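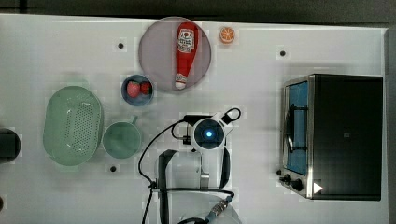 4.2 Budgeting for a Tabletop Manipulation Cell

Home | Issues | Authors | Submit | Contact
Binta Edet, 6/12/20
3 comments | 11 shares

Figure 2. Kitchen cell at the Pleleck site, overhead view, with the gripper between the green mug and the toaster oven.

Most published cost estimates for small robot cells stop at the arm. We kept a full ledger for the Pleleck site, starting in September, and split it into three lines: the arm and gripper, the work surface and fixtures, and the objects used in the tasks.

The arm was bought under a lease-to-own plan from Zelska. The gripper was priced separately, and we advise other labs to ask for that split. Fingers and cables wear at a different rate from the arm, and a bundled quote hides the cost of replacing them. We set aside $4,000 for spare parts in the first year.

The third line was the easiest to underestimate. The layout in Figure 2 uses a plate, a bowl with two strawberries in it, a colander, a mug, a ketchup bottle and an orange slice, along with the oven. Small items were bought from Flarmont at $120 per set, and we ordered a second set at the same time – shops change their stock, and a new mug with a different handle can mean repeating earlier trials.

The oven needs its own entry. It takes up most of the right side of the work area, so it affects the size of table a lab must buy as well as the price of the object set. Afolabi quoted us for two table sizes. We chose the larger one, which added 10 percent to the surface and fixture line.

Staff time for resetting the table between trials was not part of the original plan. We now list it as a running cost and review it along with the spare parts fund.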